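Chapter 4
Writing the Rules Before the Robot Moves

What you'll find in this chapter
Why we write a task sheet first
The three kinds of limits
Scene checks in simulation
What counts as a pass
Keeping records someone else can read

I used to skip the paperwork. I'm telling you this up front so you don't think you're getting a lecture from somebody who was born tidy. My first kitchen project had a task sheet that read, in full, "turn the knob." I was pretty pleased with it! Then three of us sat down to score the same batch of runs and came back with three very different success rates. One of us was counting any movement of the knob. One wanted a full turn. I was counting the runs where the arm looked like it meant it, and I can't defend that in front of a class.

So this chapter is about rules. Some of them come from published safety standards, and your lab or employer will tell you which of those apply where you work (please read them, the actual documents and not a slide deck about them). Most of what I cover, though, is the layer underneath: the house rules a team writes for itself so that a result from November still means something the next spring.

4.1 The task sheet

A task sheet is one page. If yours runs to two, you've probably got two tasks. At Urkanlow, where I picked up most of my habits, the sheet had to name the object being acted on, the starting state, the ending state, the time allowed, and everything the arm was not permitted to touch. For our knob tasks the time allowed was 30 seconds. You could argue with that number, and people did, but you had to argue before the runs began. Once the first run was logged, the sheet was frozen, and any change meant a new sheet with a new number.

That last part sounds fussy until you inherit somebody's data. I once spent most of a summer with a set of 2128 logged runs from a project called Olosico, and partway through, the meaning of "closed" had changed for the door tasks. The change was perfectly sensible. It just wasn't written anywhere. We ended up throwing out 191 runs that were probably fine, and I still get a little sad thinking about them.

4.2 Three kinds of limits

When you write down what the arm may and may not do, sort your limits as you go. You'll need the groups again in Chapter 6.

Hard limits stop the run. Too much force at the wrist, a joint past its range, anything inside the keep-out zone. You don't negotiate with these and you don't average them away in the results table.

Soft limits get logged and the run goes on. Brushing a nearby object without moving it is the usual one. Teams disagree about what belongs here, and my own list has changed plenty over the years.

Task limits only matter for the job at hand. If the job is to turn the upper knob, then turning the lower one is a failure even though the arm has done nothing unsafe. Put the lower one on the sheet by name. "The wrong knob" is clear to you today and a puzzle to whoever reads it next year.

4.3 Checking the scene in simulation

Before any hardware gets switched on, we run the task in a simulated kitchen. I like this stage a lot. Nothing breaks, and you can be as picky as you want. Load the scene and go over it with the task sheet in your hand. Is every object on the sheet there? Is there anything in the scene that the sheet forgot? 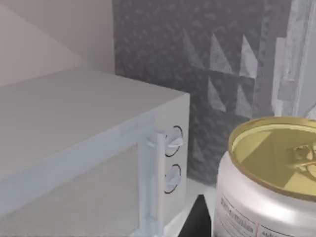
The sheet for a microwave task should say which knob, which direction, and how far, and it should say what happens if the door handle gets bumped on the way in. It should also cover the clutter. A drink can on the counter is an obstacle whether or not anyone planned for it, so give it a line: may be touched, may be moved, may not be tipped. My old team used a checklist called Afridi for this, and its best feature was a blank row at the bottom labeled "other stuff."

Watch out for pale parts on pale surfaces, too. White knobs on a white panel can be a tough read for a vision system, and if your pass rate depends on the lighting, then the lighting belongs on the sheet. Write down the light settings and the camera position, and save the scene file under the same number as the sheet.

A clean result in simulation gets you permission to try the real thing, at reduced speed, with a person at the stop button. That's all it gets you. At Plirkiritz we allowed up to 4 hardware runs before the first review, and the person at the button couldn't be the person who wrote the code.

Before you go on to 4.4, pick a small chore in your own kitchen and draft a task sheet for it. Trade with a classmate and try to follow each other's sheets exactly, with no helpful guessing. Keep the marked-up copy, since we'll use it when we get to scoring.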